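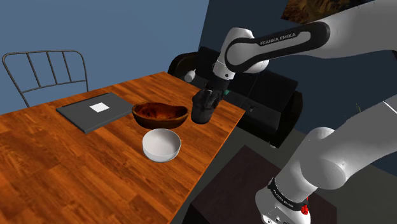

Unit 4: Ease and Fit in Knit Skirts and Dresses

Course notes, Garment Construction II
Instructor: Areti Deligiannis

4.1 Terms

Wearing ease is the difference between the body measurement and the garment measurement at the same level. Design ease is whatever the designer adds on top of it for shape. Negative ease means the garment measures less than the body and stretches to fit. A bodycon dress in a stable jersey normally has negative ease at bust, waist and hip. A swing dress has it at the bust only, or not at all.

Always state the level when you give an ease value. "Two inches of ease" with no level named will be marked as incomplete.

4.2 Working the hip measurement

Take a body hip of 37 inches and a skirt block with 2 inches of wearing ease. The finished hip is 39 inches. The half pattern is 19 1/2 inches, and the front and back quarters are 9 3/4 inches each before any side seam shift. Add seam allowance last. Students who add it before dividing get a skirt that is too large, and the error is hard to trace once the side seams are trued.

For a knit, find the stretch percentage first. Fold the fabric crosswise, mark a 4 inch length well away from the cut edge, and stretch it until it resists. If the 4 inches reach 5, the stretch is 25 percent. Check the recovery as well. A fabric that stays at 4 1/4 after release will bag at the seat.
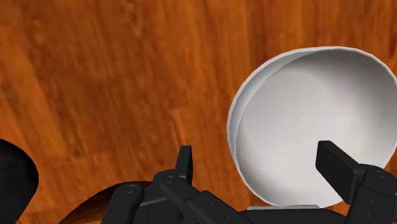
Lengthwise stretch is tested the same way and matters most in one-piece garments with a fixed rise, such as jumpsuits. For skirts it can be ignored unless the fabric is heavy — a long skirt in viscose jersey will drop at the hem, so hang it overnight before leveling.

4.3 Fabric for the assignment

Use the Ralano jersey, stock number 3659, from the sample room. Width is 66 inches, measured inside the selvages. Stoica interlock is accepted for the waistband. Anyone using other fabric should clear it with Achilleas Karras before cutting.

4.4 To hand in

Stretch test card, with both directions recorded
Quarter-scale draft, front and back, grainline marked
Finished measurement chart for waist, high hip, hip and hem
Toile, pressed, side seams basted only

Due 3rd May. Fittings are booked through Fotini Moschos. Reading for Unit 5: the handout on waist stays and elastic casings.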